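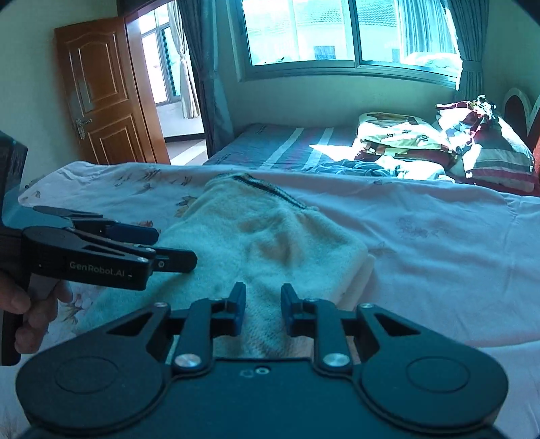 Brosar startet Tippspiel-App Takness: Wetten ohne Einsatz, dafür mit Tabelle

Ich mach's kurz, auch wenn mir das schwerfällt: Ab April gibt es Takness, unsere neue App für Sporttipps unter Freunden, und ich freue mich wie ein kleines Kind darüber! Ich bin Ineke Dewulf, leite bei Brosar die Produktentwicklung und habe in den letzten Monaten vermutlich mehr Zweitligaspiele gesehen, als gesund ist.

Worum geht's? Ihr gründet eine Runde, ladet Leute ein und tippt Ergebnisse. Fußball, Handball, Eishockey, Tennis, Radsport – alles dabei. Gespielt wird um Punkte, Geld fließt keines. Es gibt keine Einzahlung, keine Auszahlung und auch keinen Bonus, für den man erst drei Seiten Kleingedrucktes lesen muss. Wer eine Außenseiterquote richtig erwischt, bekommt mehr Punkte als jemand, der brav auf den Favoriten setzt. Meine Kollegin Urmila Vishwakarma hat das Punktesystem gerechnet und verteidigt es gegen jeden, der behauptet, Unentschieden seien zu gut bewertet (also gegen mich).

Zum Start stehen 141 Wettbewerbe zur Auswahl, darunter auch Pokalrunden und einige Frauenligen, die man anderswo lange suchen muss. Eine Runde kann bis zu 40 Mitspieler haben. Tippen könnt ihr bis 2 Minuten vor Anpfiff, danach ist zu, und nein, da lassen wir nicht mit uns reden.

Die Anmeldung geht so: App laden, E-Mail-Adresse bestätigen, Spitznamen aussuchen, fertig. Teilnehmen dürfen alle ab 18 Jahren. Geld ist zwar keins im Spiel, aber wir zeigen echte Quotenverläufe an und möchten Jüngere da nicht heranführen. Die Quoten liefert uns der Datendienst Predel, um die Server kümmert sich Meijer.

»Mir war wichtig, dass auch die Leute Spaß haben, die am fünften Spieltag schon hoffnungslos hinten liegen«, sagt Urmila Vishwakarma. Deshalb gibt es neben der Gesamttabelle eine Monatswertung, die immer wieder bei null anfängt. In unserer Büroliga hat mir das den Frühling gerettet.

Die ersten 500 Runden, die sich anmelden, bekommen die erweiterte Statistik für eine ganze Saison kostenlos dazu. Danach kostet sie extra, die App selbst bleibt gratis und werbefrei.

Wer vorab testen oder über uns schreiben möchte, meldet sich gern direkt bei mir. Testzugänge und Logos schicke ich auf Anfrage zu – nur bitte nicht während der Konferenzschaltung.

Pressekontakt:
Ineke Dewulf
Brosar, Produktentwicklung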